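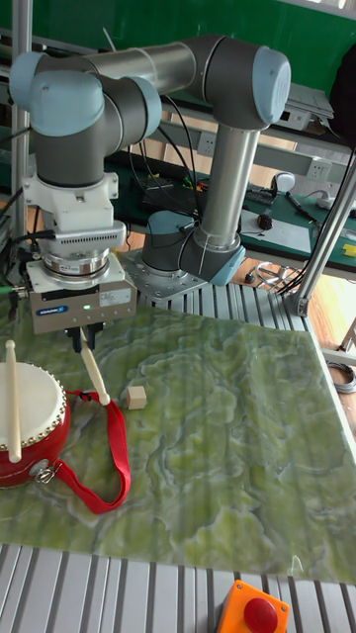

Call for participants: teleoperation study on handheld tool use
Felska Manipulation Lab

We are looking for adults to take part in a paid study on how people demonstrate simple tool tasks to a robot arm. The study is part of the Soler project, which compares two ways of recording demonstrations for training a control policy. No experience with robots or programming is needed.

Background

A policy trained on demonstrations tends to copy the habits of whoever recorded them. In our pilot in May, 400 demonstrations were recorded by five members of our own group. The resulting policy picked up a drumstick and struck a toy drum in 53 of 80 trials. When we sorted the failures, most came from the grasp and few from the strike: the stick was held too near one end and turned between the fingers on contact. All five operators had favoured much the same grasp point, so the training data held few examples of recovery from a poor one.

The present study asks whether demonstrations from untrained operators, which vary more, lead to a policy that tolerates a wider range of grasps. We do not assume that they will. More varied data may also lower the success rate on easy starts, and we will report the result either way.

What you will do

You will attend one session of two and a half hours. After a safety briefing and 16 minutes of practice, you will guide the arm by means of a hand controller through three tasks:

Pick up a drumstick and strike the drum once
Pick up a drumstick and lay it across the drumhead
Move a small wooden cube to a marked position without touching the drum strap

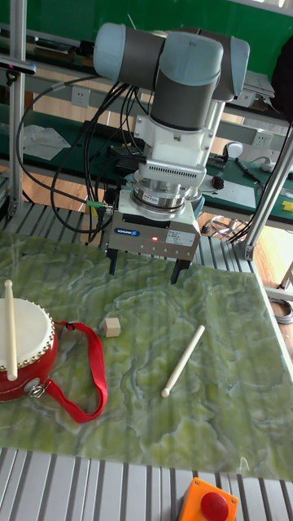
Starting positions change between attempts, and the order of tasks is set by a random draw. Half of the participants will see the workspace directly; the other half will work from a camera view only. You will not be told beforehand which group you are in. Failed attempts are kept and labelled as such -- please do not try to hide or undo a mistake, as these recordings are part of the analysis.

We record arm position, gripper opening, controller input and video of the work area. Your face and voice are not recorded. Data are stored under a participant code, and you may withdraw your recordings up to the point at which they are pooled for training.

Who can take part

Aged 18 or over
Normal or corrected-to-normal vision
Able to use a hand controller with either hand while seated
No previous paid work operating a robot arm

Left-handed participants are especially welcome, as the pilot group was entirely right-handed.

Payment and location

Participants receive $53 for the session, paid by electronic transfer. If you stop early, you will still be paid in full. Sessions are held at the Felska lab in the Muvano Building, ground floor, with step-free access from the parking lot.

How to apply

Fill in the short form at the Muvano Building front desk, or ask for a copy by email through the lab's contact page. Give your age, your preferred hand and two session times that would suit you. Applications close 6/14/25.

Questions on the method or on data handling should be addressed to Rocío Valcárcel, study lead.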